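What the eggplant taught them: an afternoon at the Pesbridge open lab
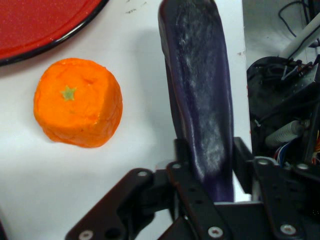
I had been trying to get into one of these visits for two years, and I got in on August 14, 2019, with about a dozen other people, most of them parents with kids in tow. Pesbridge is a small outfit on the second floor of an old print shop, up a steep flight of stairs, and I loved it right away. It smells like solder and coffee. There are toy vegetables everywhere!

The toys are what the arms practice on. Pick up the fruit, put it on the plate, take it off again, all day long. Our guide was Akua Kpodo, who runs the bench tests, and instead of giving us the polished version she started with the week it all went wrong (my favorite part of the whole visit, by a mile).

The story goes like this. They had an arm, which everyone there calls Trostell, running the same pick over and over. The software said it was doing great. Then somebody went to tidy up and found a toy under the bench, and another one behind the cabinet. The arm had been letting go early, on the swing over to the plate, and logging every one of those as a success. Out of 652 picks in the log, they had no idea how many were real.

The first guess was worn pads. They swapped the pads and it kept happening. The second guess was the toys, because the glossy ones get slick with handling, so they washed the lot. Still happening. It came down to a connector at the wrist. When the arm turned far enough the cable pulled on it, the signal dropped for a blink, and the controller read that blink as an order to open. Akua bent a spare cable back and forth for us so we could see where it strained, and one of the kids got to hold it – he did not want to give it back.

The part that made the grownups go quiet was the safety side. A dropped toy is funny. But the same controller code was also used on Essien, their bigger arm, which lifts real loads, and on that one a lost signal meant open, too. They shut it down the same afternoon and kept it down for 9 days. Now a lost signal means hold still and stay closed, on both arms, and there is a clip that takes the strain off the cable. They also check where the toy ends up before anything gets counted as a success.

I asked if they had rerun the test. They had, 3000 picks with the new clip, and the log was taped up next to the door with the misses circled in red pen. I wish more places hung theirs where visitors could read it.

Practical stuff if you want to go: the next visit is in October, sign up early, and wear closed shoes or they will turn you around at the stairs. Kids have to be five or older. Parking is behind the Fastex store, and the entrance is the green door on the alley side.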